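Subject: Re: [craft-share] Kids' kits for July, what goes in the tubs
Date: June 2022
List: Mulavar Community Craft Share

Replying under the bits that need it, sorry for the rush, have to be out the door in a minute.

> Hi all, back from a fortnight away and trying to catch up on the
> kits. Could someone tell me:
>
> 1. which tubs are we using? I had the clear ones down
> 2. are crayons going in loose or left in their boxes
> 3. who is picking up the paper from Hendricks
>
> Also the budget line says 2,618 and I can't work out if that's
> before or after the tubs. Happy to do labels again.

After the tubs. Before paper. The sheet on the shared drive is the right one, ignore the one I emailed, it had the glue in twice.

1. TUBS

Not the clear ones. Clear ones were out of stock everywhere so we went with the big pinky-red see-through sort from Purer. Bigger than I'd pictured when I ordered, one takes up most of the bench lengthways. You can sort of make out what's in there but only as a blur, so labels do matter, please make them large and put them on the long side not the lid end. White card, black texta. Anything coloured disappears against that red, I tried.

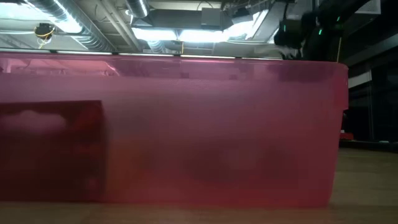

2. CRAYONS

Leave them in their boxes. We went loose last year and spent a whole arvo picking broken bits out of the bottom. Boxes go flat in a small tray, tray goes in the tub, lid on. The trays are the shallow red ones with the rounded corners. Three boxes to a tray is comfortable, you could squeeze a fourth but then the little ones can't get anything out without tipping the lot.

Brands are all mixed, some Crayola, some whatever was on special. Don't worry about matching them up. If a box has gone soft at the flap just run a bit of tape round it. Do check there's an actual crayon in each slot before it goes in, we had a few come back with pencil stubs and a lolly wrapper.
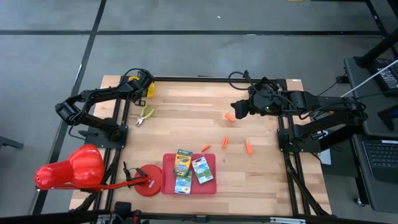
And keep the tools out of the kids' trays. Pliers, cutters, anything with a point stays on the bench and then goes back to the tool drawer, the ones with the yellow-green handles included, they always seem to wander. Same goes for any small bits on the table top. Sweep them up at the end, they get into the tubs and then into someones mouth.

3. PAPER

I can get it from Hendricks but not till the end of next week. 900 sheets, A4, mixed colours, already paid for. If anyone is going past sooner then please say on list so we don't both turn up. They want the order name, which is just Mulavar.

Other things while I'm here:

- we need 40 kits, not the number in the minutes
- glue sticks yes, PVA no
- scissors are coming from Skultik, round ended, they said 3 weeks which is cutting it fine for July
- aprons, still no idea, does anybody have the old bag of them in a garage?
- whoever took the good tape dispenser please bring it back

Yes please to labels. If you do them on the computer can you leave a line blank underneath for the age group, we havent settled that yet and I'd rather write it in by hand than print them all twice.

Will look at the list again tonight after dinner.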